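What changed on our floor since the arms came

I have worked at Zamberg for long enough that people ask me to write down how things were before. This is my attempt. English is my third language, so please be patient with me.

Zamberg makes catering equipment and also runs a test kitchen, where drinks and cold dishes are prepared again and again so that the customers can see how our things behave in use. When I started, all of this was done by hand. You came at six in the morning, you cut lemons, you filled glasses, you wiped the trays, and you wrote in a notebook what you had done. In my best month I prepared 2466 drinks. I know it because the notebook is still in my drawer.

Then the company signed a contract with Prusason for the robot arms. We learned it on a Saturday, by an email, and I think this was a mistake. People read such an email at home, with the family in the next room, and they have two days to worry before they can ask anything. One colleague wrote back in the same hour and asked if she should look for another job. She got her answer on the next working day. The answer was no, but the weekend was already spoiled.

What I can say now is that the work did not disappear. It moved to other parts of the day. In the old times the preparing was small and the repeating was long. Now the preparing is most of my shift. I cover the table with brown paper, I put the blue tape, I place the bowl, the tray, the cloth, the ice. If the bowl stands in the wrong cell, the run is not valid and we do it once more. My hands are less tired in the evening than before, but my eyes are more tired, and my doctor has told me to look out of the window more often. There is one window, and it looks on the parking.

The drinks table on a working day:

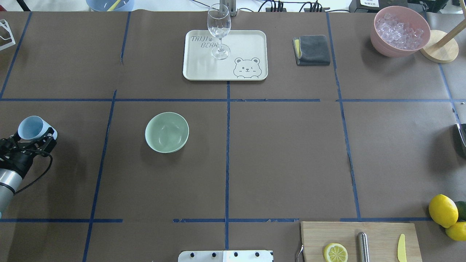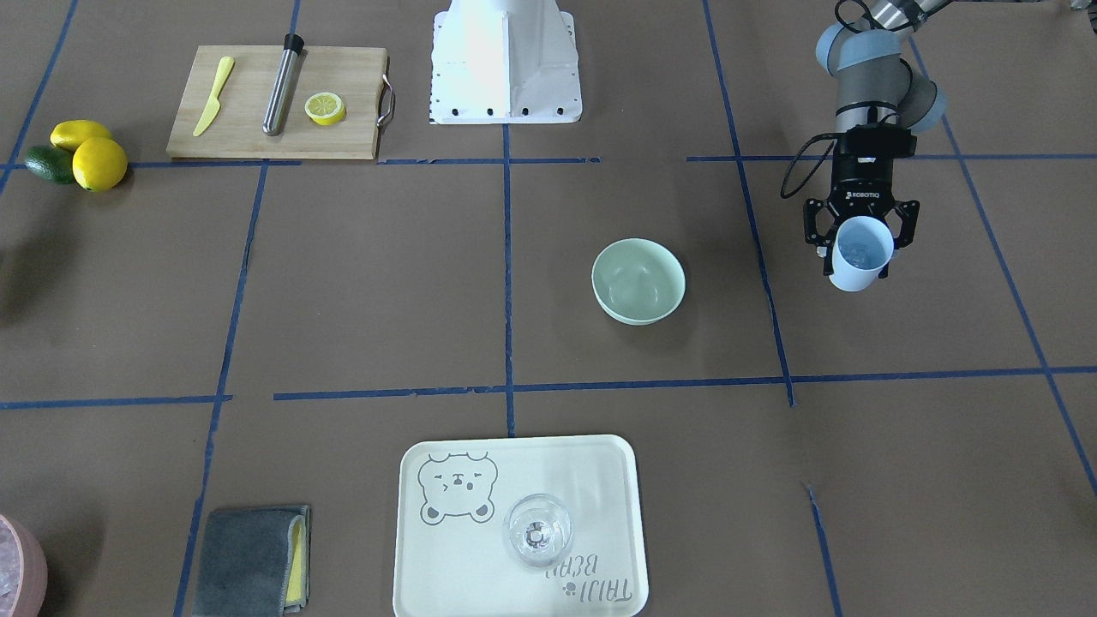
The tape was for me a big subject in the first weeks. I wanted to make the lines very straight, as my father did with wallpaper, and I lost a lot of time for this. My team leader told me that straight enough is enough. I still replace a strip when it annoys me, usually before lunch, when the others are not looking.

There is also the question of what we call this work. On my contract it says now "cell operator". Before it said "kitchen assistant". The salary went up by 57 a month, before taxes, and I was glad for it, but at home nobody understood the new name. My mother thought I work with telephones.

Some things I miss. When four people cut fruit at one table, they talk. I learned half of my English vocabulary over lemons, including many words that I will not write here. Now each of us has an own table and the arms make a humming sound, and you must raise your voice a little to tell a story. So we tell shorter stories. At the site in Skalville, where they got the arms before us, the workers asked for a common break, all at the same time, and they received it. We asked for the same in February and since then we have fifteen minutes together at ten o'clock. I would recommend this to every workplace that brings in machines – ask for the break first, and for the better chairs after.

The training was given by Sasaki, a small firm which does only this. It was good, but too fast. We got a handbook of 400 pages, and in the first week I understood perhaps the table of contents. What helped me was to stand beside a colleague and to do the thing myself, with the stop button under my hand. I have asked that new people get three days of this before anybody gives them the book.

A friend asked me if I am afraid that in some years also the preparing will be done by an arm. Yes, sometimes. I am not young, and I do not want to change my profession again. But I notice also that I am asked for my opinion more than before. When a run goes badly, the engineers come to my table and want to know what I saw, and they write it down. In the notebook years I was never asked such a thing.

Next month I will show the tape and the table to two new colleagues. I have already bought a second pair of good scissors, because the first pair is always at the neighbor table.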